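Updated in August: added the part on return sheets, which a few of you asked for.

# How to write a paper cue sheet for a long drive

I love a good cue sheet. It's a page of short lines that tells you where to turn, what to look for just before you turn, and how far it is to the next thing. Cyclists have used them forever, and they work beautifully in a car, especially with a second person reading them out. You look up more, you learn the road, and you can drive it again a year later from memory!

My running example is a loop I put together from Flikberg out to Carano and home again, 111 kilometers in total. It has town streets, a fast stretch and one very confusing junction, so it covers most of what you'll run into.

## What you need

- A paper map, or a map site you can zoom in on
- Scrap paper for the first draft
- A stiff card or half sheet for the final copy
- A soft pencil and one dark pen
- A clipboard, or a bulldog clip and a piece of cardboard

I write my final copies in a Jisska pad because the paper doesn't glare in the sun. Any matte paper will do.

## Step 1: Drive it with your finger first

Spread the map out and trace the whole route, slowly, without writing anything down. I know, you want to start writing. Don't yet! You're looking for the shape of the day: where the towns bunch up, where there's a long stretch with nothing to do, where you'll want lunch.

Then trace it a second time and put a light pencil mark wherever the driver has to make a choice. A road that bends hard to the left while staying the same road isn't a choice. A fork is, and so is a roundabout, even when you're going straight over it.
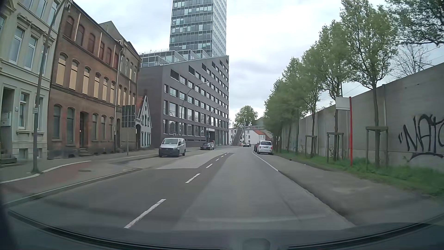 Town streets will give you a thick cluster of marks. Leave them all in for now. You'll thin them out later, and it's much easier to cross out a mark than to work out in traffic that you needed one.

## Step 2: Write one line per choice

Every line on my sheets has the same four parts, always in the same order:

| Total | Do this | Onto | Look for |
|---|---|---|---|
| 0.0 | Right | Eklund Street | Start at the library |
| 1.4 | Left | Mill Road | Church on the corner |
| 3.9 | Straight | Route 678 | Roundabout, exit 2 |
| 17.2 | Right | Carano road | Water tower before the turn |

The "Total" column is distance from the start, so zero your trip meter before you pull out. (Write "ZERO THE METER" at the top of the sheet in big letters. I've been doing this for years and I still forget.)

Keep the "Do this" column to one word: left, right, straight, stop. If the reader has to get through a whole sentence to find out which way you're going, the turn will be behind you by the time they get there.

## Step 3: Pick landmarks that stay put

This is my favorite part! You get to look really hard at a route and decide what's worth noticing. Good landmarks are big, fixed and easy to say out loud. Churches, bridges, water towers and rail crossings are all excellent. A gas station is fine if you leave off the brand, which may change.

Skip anything seasonal. I once wrote "yellow field, turn right after" in spring, came back in late summer, and the field was brown stubble along with every other field for miles.

Try to choose landmarks that come *before* the turn. "School on the left, then turn" gives everyone time to get ready. A landmark after the turn is still handy, but as a check. I put those in brackets:

> 22.5 Left, Orchard Lane, after rail bridge (if you reach the sawmill, turn back)
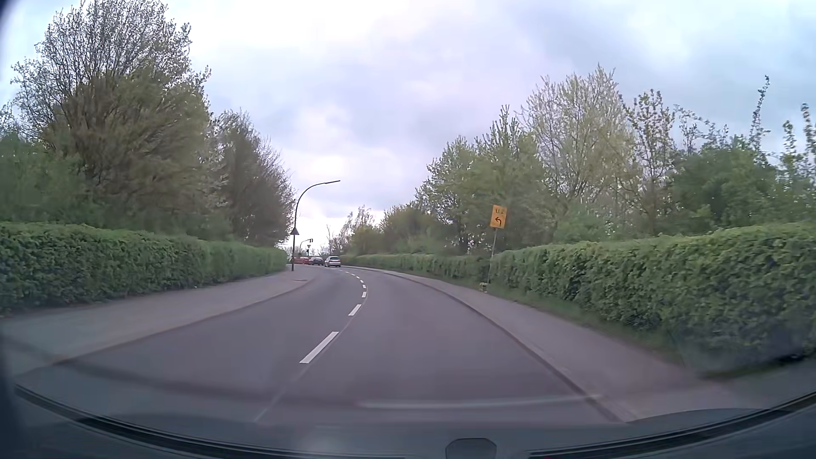 For long stretches with no turns, add a comfort line every so often. It's just a distance and a landmark with nothing to do: "31.0 pass the grain silo." Your reader gets to say "yep, there it is," and the whole car relaxes.

## Step 4: Give the hard junctions a sketch

Most turns are happy with one line. A few want a drawing. If a junction has several lanes, or two turns come very close together, draw it in a box about the size of a postage stamp.

Draw it so that the direction you're coming from is at the bottom. Always! North doesn't matter here. Use a thick line for your route and thin lines for everything else, and put an arrowhead where you leave. If you need a certain lane, write it next to the box: "2nd from left."

Leave out anything that isn't road. My early sketches had little trees on them. They were very sweet and made the thing impossible to read.

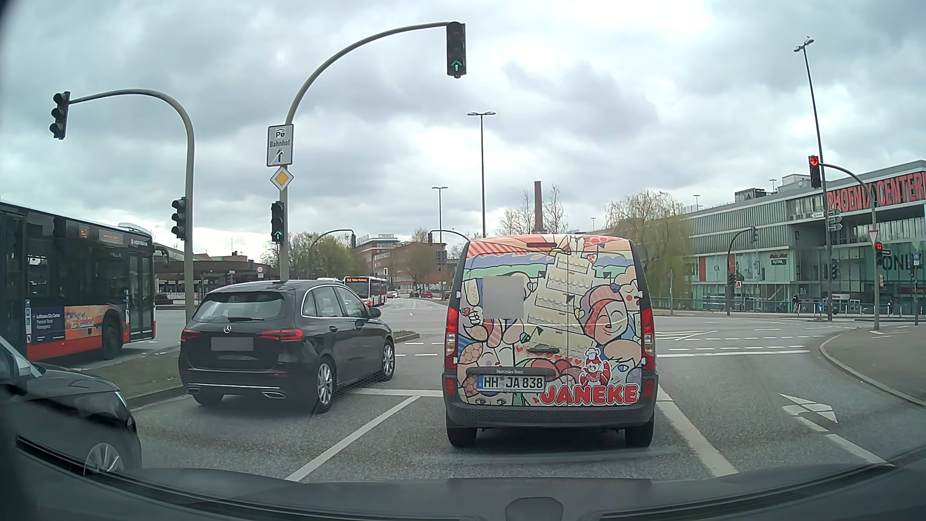 I also like to put a warning on the line *above* a hard junction, something like "get in left lane now." Lane advice is only useful if there's still room to follow it.

## Step 5: Make the final copy

Copy everything out clean, in pen, bigger than you think you need. A car bounces, and so does your reader's head. Leave a blank line after every fifth cue so the eye can find its place again, and number your pages if there's more than one.

Then read the sheet out loud from top to bottom while someone else follows on the map. You'll catch nearly every mistake this way. Lefts and rights swapped are the classic, and I still find one on most first drafts.

If you're driving alone, pull over somewhere safe to read the next few cues, and memorize them before you set off again. Don't read while you're moving.

## Step 6: Write a separate sheet for the way home

If you're coming back the same way, please don't try to read the first sheet backward! Lefts turn into rights, landmarks that came before the turn now come after it, and one-way streets may send you somewhere else entirely. Start again from Step 1 with the map turned around.
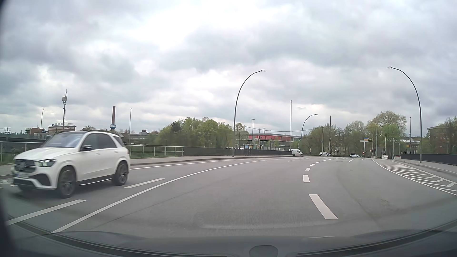
Use a different color of card for the return if you can. Mine are white going out and green coming home, and I can grab the right one from the door pocket without looking.

## After the drive

Fix the sheet the same evening, while you still remember which cue came too late. I cross out landmarks I couldn't spot, add better ones, and correct any distances that were off. Then I write the day of the week at the top, since a Sunday drive through Carano is much quieter than the same streets on a workday, and file the sheet in a folder by starting town.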